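The Skotar EP has eaten my whole month

So I've been meaning to write this one up since the middle of May and I kept not doing it, mostly because every time I sat down to type I put the record on "for reference" and then an hour had gone. You know how it is.

If you missed it, Skotar have a new EP out. Four tracks, no vocals apart from one chopped-up breath on the second one, and it's the best thing they've done by a mile. I know I said that about the last one. I was wrong about the last one! It was good, it was fine, I played it a lot in the car, but it had that slightly polite thing going on where every drop arrived right when you'd booked it for.

This one doesn't do that. The opener, "Zuken," spends nearly two minutes on a kick and a kind of wet clicking noise before the bass shows up, and when the bass does show up it's half a bar early. I played it to my sister on my laptop speakers and she said, "Is it broken?" Then I played it to her on the big ones and she went quiet and asked me to start it again.

How I found out about it

Aino Salminen sent me the link on a Thursday at 2 a.m. with no message, just the link. That's how she sends everything. I've had whole albums from her that way, plus one recipe for fish soup. I was awake already (long story, neighbor's car alarm), so I put my headphones on and lay on the kitchen floor and listened straight through twice.

By the time I got up, the upload had 1,258 plays. I only remember the number because I took a screenshot to send back to Aino, as proof that I'd been there early, like a complete child. She'd got there when it was still in the hundreds. Of course she had.

I'm not going to pretend that play counts mean much. There's stuff I love that has never got past 30 and stuff with millions that I'd pay to unhear. But it's been fun watching this one creep up, and I checked it again before writing this and it was on 1,703. Come on, people. It's free to stream. Go and push it over the two thousand mark so I can stop refreshing the page at work.

Track two is "Mollah," and this is the one with the breath. It's slower, nearly halftime, and there's a synth line in it that sounds like somebody leaning on a doorbell in a big stairwell. I hated it the first time. I nearly skipped it the second time. Now it's the one I hum while I brush my teeth, which doesn't work at all, by the way. I've ruined a shirt.

Track three I can take or leave. It's a roller, it rolls, the hats are lovely and crisp, and I think if you heard it in a club you'd be perfectly happy and you'd never ask anyone what it was. I've probably given it less of a chance than it deserves because I'm always in a hurry to get to the closer.

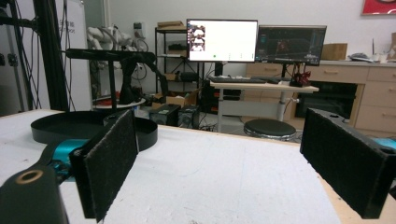 The closer, though

Oh man. Okay. "Skestham" is seven and a half minutes long and I'd happily have had 10.

It begins with a pad that barely moves, and under it there's a break that's been filtered so hard you mostly feel the gaps. Then it opens up a little. Then it closes again. It keeps doing that, and each time it opens you get a bit more of the break, a snare you hadn't noticed, a ride cymbal way over on the left. I kept waiting for the big moment, and around the five-minute mark I realized I'd been nodding so hard that my neck hurt and the big moment had been going on for a while.

I don't have the words for production stuff. I've tried to learn — I have a cheap drum machine and a folder of sad eight-bar loops to show for it — but I can tell you that the low end on this is unreal. It's round and warm and it never gets in the way of anything. I turned it up past where I'd usually stop and it just got bigger.

Hearing it out

I did get to hear it properly, once. Deolinda Sampaio played a late set in the back room of the place by the station and she closed with it, the whole seven and a half minutes, no mixing out. Brave move when half the room has its coats on. A few people did leave. The rest of us stood there grinning at strangers, and a guy next to me in a raincoat kept saying "what IS this" to nobody in particular until I shouted the name in his ear. He heard it wrong and I had to type it into his phone.

I asked her afterward if she'd thought about cutting it short and she looked at me as if I'd suggested cutting the last page out of a book. Fair enough.

She also told me she's been opening with "Mollah" at the wrong speed, pitched way up, and that it turns into a completely different tune. I've tried it at home since and she's right, it's nuts, it's like a garage track from a parallel universe. Try it if you've got the gear. Try it if you haven't, there are plenty of players that'll let you mess with the speed.

Things I'd still like

A vinyl pressing, please. I'd buy two. And a version of "Zuken" without the long fade at the end, which always catches me out when I'm trying to mix it and leaves me with a big empty hole and a silly look on my face.

Also a tour that comes farther north than last time. I'm not driving four hours again with Aino's playlist on shuffle. That fish soup was very good, though, and I'll put the recipe up next week if I can find where I saved it.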